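Oficina aberta da Kotside enche a sala grande da Poltus em novembro

Quem passou pelo antigo armazém da Poltus ao fim da tarde, neste mês de novembro, deve ter reparado nas luzes acesas até mais tarde do que é costume. A Kotside, associação que há já uns bons anos junta curiosos da eletrônica e da mecânica do bairro, abriu as portas para mais uma edição da sua oficina de montagem, e a casa recebeu 247 inscritos, mais gente do que os organizadores se atreviam a esperar (na edição anterior tinham sido 230, e já então se falava em arranjar mais cadeiras!).

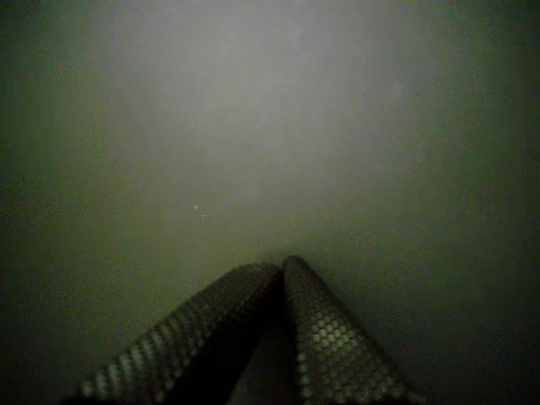 A ideia continua simples e, a nosso ver, muito bonita: cada grupo escolhe uma bancada, recebe a sua folha e vai avançando ao seu ritmo, com tempo para errar, desmontar e voltar a tentar. Há quem venha da escola técnica, há quem trabalhe em coisas completamente diferentes e só queira perceber como se liga um servo motor sem queimar nada pelo caminho, e há até avós que chegam para acompanhar os netos e acabam agarrados à chave de fendas enquanto os miúdos vão lanchar.

O programa deste ano foi preparado com o apoio da Hijazi, que cedeu parte do material, e deu bastante espaço às articulações e aos suportes, um tema que os participantes vinham pedindo desde a primavera. Quem se inscreveu nas duas sessões pôde também passar pela bancada de cablagem, sempre a mais concorrida e, convenhamos, a mais desarrumada de todas. 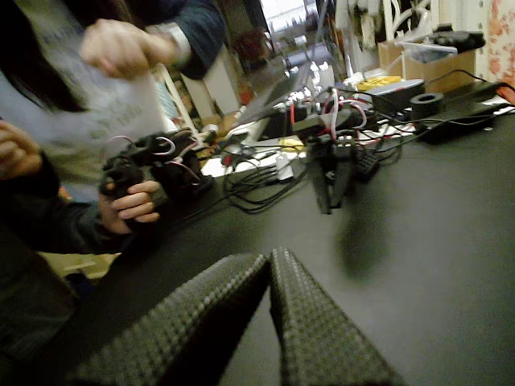 Entre uma montagem e outra houve café, bolo de laranja e muita conversa, e ficou no ar a vontade de repetir a experiência noutros bairros. A Kotside já está em contato com o centro cultural Mavlow, que tem uma sala mais ampla e, pormenor nada desprezível para quem passa a tarde a soldar, janelas que abrem.

A participação continua gratuita e aberta a maiores de doze anos, com ou sem experiência. As inscrições para a próxima oficina fazem-se na recepção da Poltus, sala 2, a partir das seis da tarde. Quem tiver ferramentas esquecidas em casa e as queira oferecer pode deixá-las no mesmo lugar, de preferência numa caixa fechada e com um papelinho a dizer o que está lá dentro. Alicates pequenos e fitas para prender cabos são especialmente bem-vindos.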